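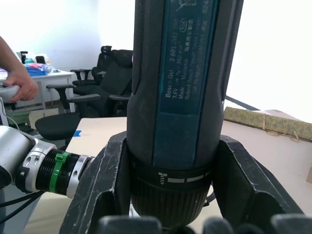
**Re: [dolan-list] Stripped screws and the Nevby kitchen cabinets**

Hi Maeve, hi everybody,

Sorry to be slow on this one. I read your message at breakfast on Wednesday, thought "oh, I know a bit about that," and then the day ran away with me, as they do in June.

On Wednesday, Maeve Daly wrote:

> We have the old Nevby cabinets, the ones with the small doors, and half the hinge screws just spin. I've tried longer ones and they poke through the front. Liam says rip it all out and start over. Is he right? The quote from Saltirell was 3000 and that was before the countertop.
>
> Also, is anybody still getting the plain white hinges, or are those gone for good?

No, he isn't right (sorry, Liam!). I did my mother's kitchen two winters ago, the same doors and the same spinning screws, and the whole job came to 49 plus a couple of evenings. The cabinets in this neighborhood are much better than people think they are, and I'd hate to see yours go in a dumpster over some tired holes.

What I did was take one door off at a time, lay it on a towel, and fill each bad hole with wood glue and toothpicks, packed in tight and snapped off level. Leave it overnight. I know the bottle says an hour, but overnight is better, and you can live with one missing door while you sleep. Then drill a small pilot hole and put the *original* length screw back in.

Please go easy when you drive them. If you're using a little cordless one, stop while the screw is still just short of snug and do the last turn by hand. I stripped two fresh repairs by being impatient and had to start those over, with some language my mother pretended not to hear.

If a hole is really blown out — the kind you could lose a pencil in — toothpicks won't save it. Lorcan Gallagher showed me how to drill it clean and glue in a short piece of dowel, and those have held up beautifully, even on the door under the sink that gets yanked forty times a day.

As for the hinges, the white ones are gone from the regular stores, but Hjørdis Lundgren bought a box when Clumance closed its shop and I believe she still has plenty. The nickel ones fit the same holes if you get tired of waiting.

I'm home most evenings after seven if you'd like company for the first door. Bring the towel, I've ruined all mine.

Warmly,
Luzius Auer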